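Pumville Home & Workshop Help > Storage and tidying

How do I stop open baskets on a shared table turning into cable soup?

Asked by Ifeanyi Usman
Oct 19, 2026 · Viewed 958 times · 2 answers

We share a workroom, and in the workroom is a long table, and on the table are some white plastic baskets with holes in the sides. They were bought in April as part of a fresh start. The idea was that cables, adaptors and small bits of kit would live in the baskets and the table would be free for work.

What we have now is the same mess with handles. Everything goes in, nothing comes out on its own, and if you want one charger you lift the lot like a net of mussels. Plugs wedge themselves in the holes. Things with a cable attached are the worst, as the thing sits in the basket and the cable does as it pleases.

I've tried labels (ignored), freezer bags (the bags are now also in the soup) and a strongly worded note (someone has written a shopping list on the back). The baskets have to stay on the table, as the shelves are full and I have lost that argument already. There's 80 cm of table edge I can use, no more. No lids, please. If there's a lid, people put things on the lid.

Is there a way of doing this that survives contact with other people?

Dong-hyun Yeom

Bin the cables. You don't need them. If you haven't used it since spring it's rubbish.

Comment from Ifeanyi Usman
Thank you. I will tell the people whose cables they are that you said so, and give them your address.

Geum-ok Song
Accepted by the asker

I've looked after a shared craft and repair room for long enough to have made all of these mistakes, including the note. Baskets are fine for this. The trouble is usually that they're being asked to hold too many sorts of thing.

Tip everything out first, all of it, on to a sheet. You will find a teaspoon. Sort into cables that belong to something, cables that belong to nothing in particular, and things that aren't cables. The last pile will be larger than you expect and most of it lives elsewhere.

A cable that belongs to something gets wrapped round that thing and fastened. Use a strip of hook-and-loop tape, the sort you cut from a roll, and fix it to the cable at the plug end so that it can't wander off. Wrap it slackly. If you haul it tight round the body the wire suffers where it goes in, and in a year you'll be back here asking why it only charges when held at an angle.

Loose cables get coiled to the width of your hand, fastened, and stood on edge like records. Don't lay them flat in a pile. A flat pile is soup that hasn't been stirred yet.

Put flat boxy things against the long side of the basket and let the round ones have the middle. Then stop when you can no longer see the bottom between items. I know there's room above that. Leave it.

Stand the baskets end to end along the back edge instead of side by side. Side by side, the one behind becomes a museum. Measure before you buy more, including the rims, which stick out further than the bases and have ruined several of my plans.

Some loops will still hang over the side. I've come to think of that as the basket's natural state. If one bothers you, tuck it in when you pass, and if it's in reach of a sleeve, tuck it in now.

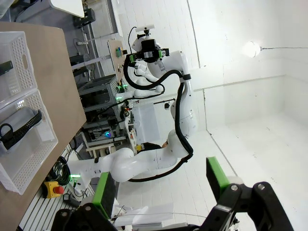
Ye-seo Do
Should I put the heavy power adaptors in the same basket as the thin cables?

Geum-ok Song
Keep them apart if you have a basket to spare. The adaptors sink to the bottom and drag the thin cables down with them. If it all has to share, put the adaptors at one end and stand a piece of stiff card across as a divider.

Comment from Ifeanyi Usman
Tipped it all out as instructed. Two teaspoons. Accepting this one, and the divider is going in tonight, made from the lid of a box marked SPARE LIDS.

Comment from Gaspard Lacroix
Agree with most of this, but I'd skip hook-and-loop if anyone in the room wears wool. Ours picked up so much jumper that it stopped sticking. Plain soft string in a bow does the job and comes off in one pull. Cable ties, on the other hand, are for people who enjoy looking for scissors.

Comment from Geum-ok Song
String is fine until someone ties a knot in it. Someone will tie a knot in it.

Comment from Dong-hyun Yeom
Still say bin them.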